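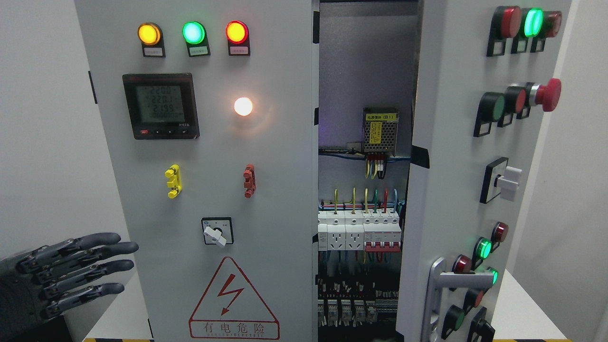 Cabinet Work by Remote Control

Pictures from the Grunance training bench at Taltstead, where a robot hand is taught work on an electrical control cabinet. Aidan Hanrahan runs the remote control rig. The team has saved 104 demonstrations so far, all on the same cabinet.

Reach toward the open compartment. The hand is open, palm to the door, fingers out straight, with the meter and the lit lamps above it. 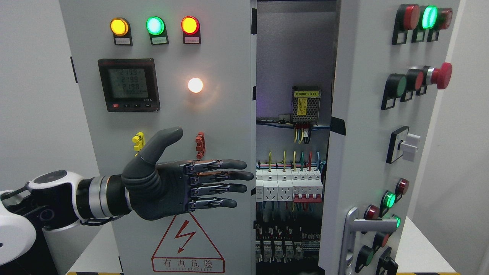 Why guide the robot instead of writing out each move?
A person at the controls makes small corrections without thinking about them. Those are hard to write down, but they get saved with the rest of the run.

Inside the cabinet, with both doors open. The main breaker is near the top, and the breakers and sockets share the row across the middle -- a lot of wiring to keep clear of.

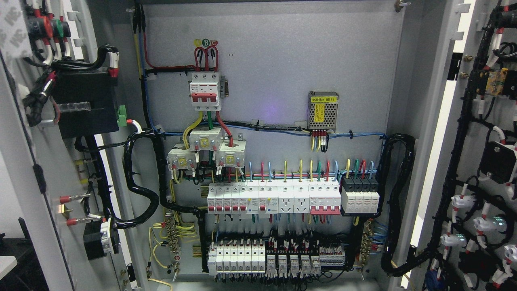

How long does an operator take to learn the controls?
Most are steady after roughly 14 practice runs. Skestby, who built the glove, suggests short turns with breaks.

The back panel again. The relays sit in the lower row, and the power supply is at the upper right.
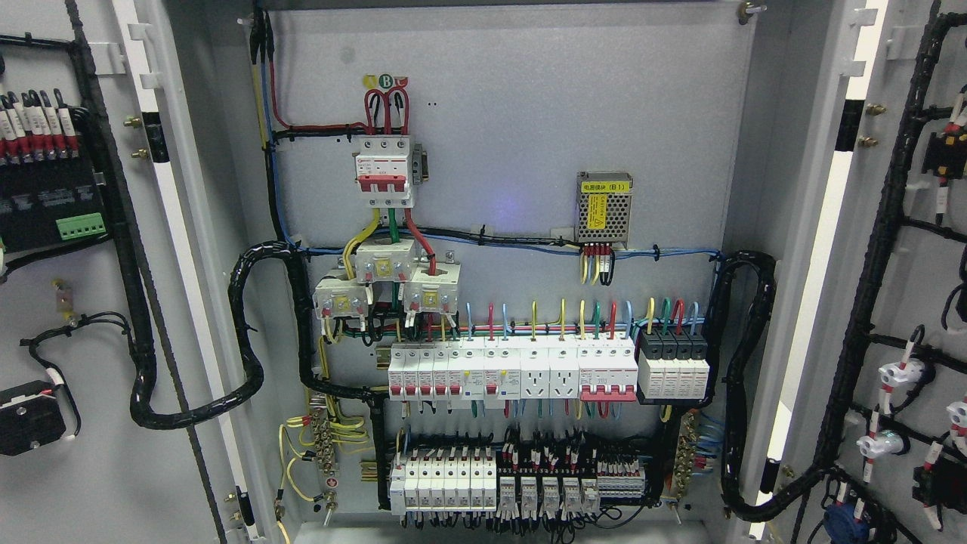 What happens to a demonstration that goes wrong?
It is marked and kept in a separate folder. McIver looks through those in November and picks out any that show a good recovery -- the rest stay out of training.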